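Consumer Claims and How to Read Them
Handout 4: Surfaces, finishes and the word "easy"
Tainá Pimentel

Read this before the session and bring one product leaflet of your own. Last time too many of you brought the same paint brochure, so please look further than the hardware store counter.

1. Where we left off

We spent the last session on cleaning products and the claim "kills germs." Most of you spotted that the label never said which germs, on what, or after how long. Keep those three questions. They work just as well on furniture, and furniture sellers are, in my view, less used to being asked.

2. The language of work surfaces

Anyone who has shopped for a desk or a kitchen counter has met the vocabulary: wipe-clean, stain-safe, scratch-proof, family-friendly. Some of these words have a test behind them. Many don't. "Scratch-resistant" may mean that a lab dragged a weighted point across a sample under set conditions, or it may mean that someone in marketing liked the sound of it. The leaflet rarely tells you which one you're paying for.

Our practice text is the Rastard leaflet, handed out with this sheet. It sells a pale desk top and claims the finish will survive "over 1000 wipes." Ask yourself:

Wipes with what? A dry cloth and a scouring pad are very different things.
How hard was the pressing, and was it a person or a machine doing it?
What counts as surviving? No visible mark, no measurable mark, or no hole?
Who ran the test, and who paid for it?

I wrote to Meireles, the shop that stocks the product, and asked the first of these. The reply thanked me for my interest and attached the same leaflet.

3. Pale and matte

Pale surfaces are sold as clean. I have never been convinced. A pale top shows coffee and ink very well and hides flour and dust quite well, so whether it looks clean depends on what you spill. Dark tops do the reverse. Neither color tells you anything about what is living on the surface, and a leaflet that moves from "bright" to "hygienic" in a single sentence has skipped a step. Mark the place where it happens. In the Rastard leaflet it is in the second paragraph.

Matte finishes come with a claim of their own, that they "reduce eye strain." Less glare can certainly be more comfortable under a bright lamp. Whether that adds up to a health benefit over a working day is another matter – and the leaflet gives no source.

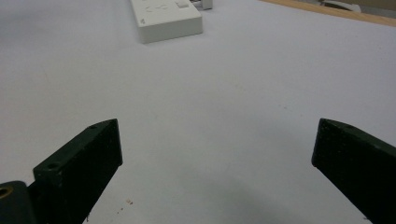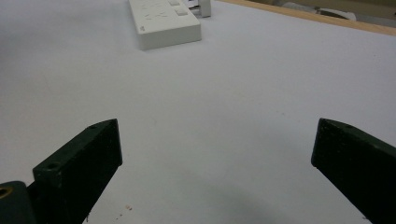
Fig. 1 and 2. White work surface, two views.

4. Comparing two leaflets

The Allex leaflet is shorter and, I think, better, though I wouldn't call it good. It says the top was rubbed with a damp cotton cloth for 30 minutes and then checked by eye. That is a weak test. You can argue with it, though, and you can't argue with "survives everyday life." Given the choice, take the weak test that is described over the strong one that is only hinted at.

Watch the guarantee too. Allex covers "faults in the finish" and then excludes wear, heat, moisture and sunlight. Try to write down a fault that would still be covered. I managed one, and I'm not sure the company would agree with me.

5. Reviews

Customer reviews are evidence of a sort. They come mostly from people who are very pleased or very cross, and nearly all are written in the first week, when even a bad desk looks fine. The Pliveck site sends a reminder to review on the day of delivery – a good way to collect opinions on packaging. If you quote a review in your written work, say how long the writer had owned the thing. If you can't find out, say that.

6. For next time

Choose one claim from your own leaflet. Write a page on what would have to be tested for the claim to be true, and what the seller has told you about any such test. Don't write about whether you like the product. "It seems reasonable" will be sent back with a question mark next to it, as several of you already know.

Reading: the rest of the Rastard leaflet, including the small print on the back.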